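From: Stemport list member
To: scales-and-balances list
Subject: Re: Drift on a cheap bench scale with a cloth under it

On Sunday another list member wrote:

> I picked up a plain white counter scale, the kind with green digits and a
> square steel pan, to weigh out solutions at home. It won't hold zero. I
> tare it with the beaker on, take the beaker off, put it back, and I'm off
> by a little every time. It sits on a folded towel because the bench is
> scratched. I've been told the towel can't matter since the tare takes
> care of it. Is the scale bad, or is it me? Also, should I leave it
> plugged in all the time or run it on the battery?

The tare does not take care of it. Tare removes a fixed load. It does nothing for a base that settles a bit differently each time you lean on the bench or set something down. I keep a black cloth on my own bench, so I'm not telling you to get rid of yours, but you have to know what it does.
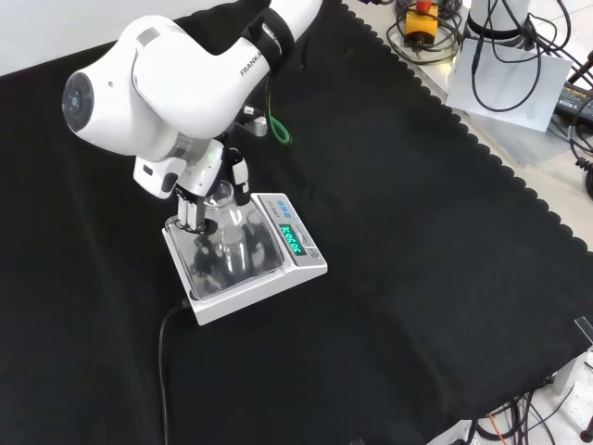
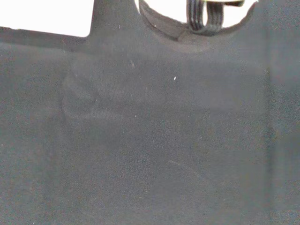
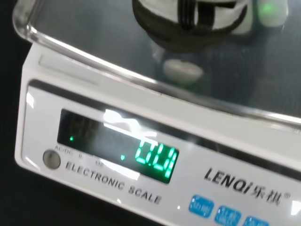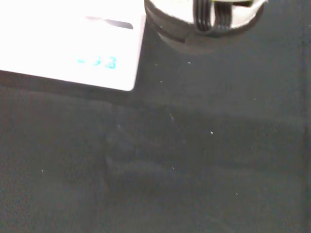

My cloth is a single layer, pulled fairly flat where the scale goes. A folded towel is a different matter. It's thick, it has air in it, and the feet sink in at different rates. If you want to protect the bench, put a stiff tile on top of the towel and the scale on top of the tile. Check it with a level both ways before you turn the power on. I used an offcut of floor tile for a long time and it worked fine.

On the zero. Turn the scale on with nothing on the pan and leave it alone for a while before you believe anything it says. If it shows a small number with an empty pan, zero it then, not with the beaker on. Do the tare as a separate step afterward. When you take a tared beaker off, a minus number is what you should see. It's the weight of the beaker with the sign turned around. Write that number down. If you take the same dry beaker off five times and the minus number stays put, the scale is repeating and your trouble is somewhere else. If it wanders, look under the feet first.

I did this with a Jivska counter scale, 2000 gram capacity, and a beaker that came out at 63 grams. On the folded towel the last digit moved almost every time. On the tile it hardly moved at all. I didn't change anything else.

The other thing to look at is where the beaker sits on the pan. Cheap scales have one load cell in the middle and they read a little differently at the corners. Set the beaker down in the same spot each time, as close to center as you can. A pencil mark on a bit of tape will do if your eye isn't good. Set it down gently, too. Dropping even a light glass onto the pan is hard on the cell.

As for power, I would run it off the adapter. A battery that's getting low can give you a slow drift that looks just like a bad cell. Do watch where the cord goes. If it pulls on the body of the scale, or gets trapped under a foot, you're back to the towel problem. Give it some slack and let it lie flat on the bench.

Keep it out of drafts. Mine used to sit under a heating vent at the Rutherford place and I blamed the scale for most of a winter — it was the air moving across the pan.

If you still have trouble after all that, borrow a check weight. Skivham sells a small set, and the one I have has lasted me through three scales. Weigh it in the center, then at each corner, and post the numbers. Please also say which model it is and whether the feet are the screw kind or plain rubber pads. With the plain kind you can't level the scale itself, so the tile has to be level.

Don't open the case yet. There is usually nothing in there you can adjust without the calibration weight the maker calls for.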